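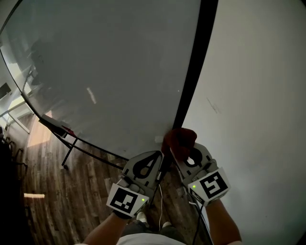
Clellance Training Rooms
Room Care Handout 4: Mobile Whiteboards
Prepared by Loubna Shawky, revised May 2021

Scope
These notes cover cleaning and basic checks of framed whiteboards on wheeled stands. Wall-mounted boards and glass boards are in Handout 5.

Terms
Panel – the writing surface.
Frame – the edging that holds the panel.
Tray – the ledge along the lower rail.
Stand – the legs, crossbar and casters.

Dry cleaning
Lock the casters first. Clear the tray and put markers down flat with the caps on. Wipe the panel from the top edge down in overlapping passes, using a dry folded cloth. Turn the cloth to a clean face when it starts to leave a gray film. Finish along the frame, where dust from the marker ink collects, and work into each corner with light pressure.

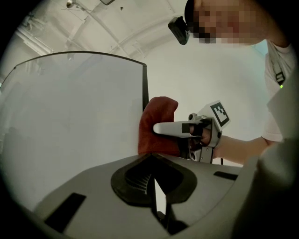
Fig. 2. Rust-red fabric held at the right edge of the light gray panel.

Wet cleaning
Use wet cleaning only when ghosting remains after two dry passes. Dampen the cloth, never the panel. Water that runs behind the frame can lift the surface from its backing – the damage starts at the lower corners and cannot be repaired in the room. Dry the panel before writing on it again.

Frame and stand
Press lightly at each of the four corners. Movement between frame and panel is recorded as a fault. Check that the tray is seated along its full length. Roll the stand a short distance and note any caster that drags or fails to lock.

Glare
Check glare from the seats, with the room lights on and the blinds as they will be during class. Turn the stand until window reflections are off the writing area. Tilt is adjusted last.

Reporting
Enter faults on the room sheet with the board number. Replacement casters are ordered through Khadija Fahmy.

Reading for next session: Handout 5, section 2.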